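Por qué los platos se guardan de pie

Cuando se termina de fregar, los platos no se dejan de cualquier manera. En muchas cocinas van a un escurreplatos, un soporte con separadores donde cada plato tiene su hueco. Parece un objeto muy simple, pero funciona gracias a varias cosas que se estudian en la escuela: la gravedad, la evaporación y el equilibrio.

El agua baja

Un plato recién lavado tiene agua por las dos caras. Si lo pones plano sobre la mesa y boca arriba, el agua se junta en el centro y se queda allí mucho rato. Si lo pones de pie, la gravedad tira de las gotas hacia abajo. Resbalan hasta el borde y caen.

El aire hace el resto

Aunque las gotas grandes se vayan, queda una capa de agua muy fina. Esa capa se evapora, es decir, se convierte en vapor de agua y se mezcla con el aire. Para que pase deprisa, el aire tiene que tocar las dos caras del plato. En una pila de platos mojados casi no entra aire entre uno y otro, y por eso los de abajo siguen húmedos horas después.

Para qué sirven los separadores

Un plato redondo de pie quiere rodar o caerse de lado. Los separadores lo evitan: el borde de abajo entra en el hueco y el plato se apoya un poco inclinado. No todos se inclinan igual. Uno puede quedar casi recto y otro bastante tumbado, según su forma y el sitio donde se apoya.

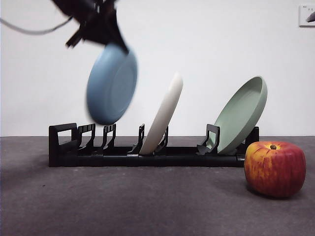
Birdie Wojcik preguntó si no era mejor secarlos con un trapo y guardarlos enseguida. En su casa lo hacen así y nunca se les acumulan platos en la encimera.

También se puede. Un trapo limpio y seco recoge el agua muy rápido. El problema viene cuando el trapo ya está mojado, porque entonces solo mueve el agua de un lado a otro. Si vas a secar muchos platos, ten preparado otro trapo.

Cómo colocar los platos

Sujeta el plato por el borde, con las dos manos si pesa. Bájalo despacio hasta que toque el fondo del hueco y no lo sueltes antes. Deja espacio con el plato de al lado. Los platos hondos necesitan más sitio que los llanos, y a veces hay que dejar un hueco libre entre dos.

Los vasos y los cuencos se ponen boca abajo. Los cuchillos los coloca una persona mayor.

Un experimento para casa

Necesitas dos platos iguales que no sean de cristal, una cuchara y un reloj. Echa una cucharada de agua en cada plato y muévelos para que se mojen bien. Deja uno plano en la mesa y el otro de pie en el escurreplatos. Mira los dos después de 17 minutos y otra vez después de 22. Apunta en una hoja dónde está el agua en cada plato y cuál se seca primero. Si lo repites en julio y en invierno, compara las dos hojas.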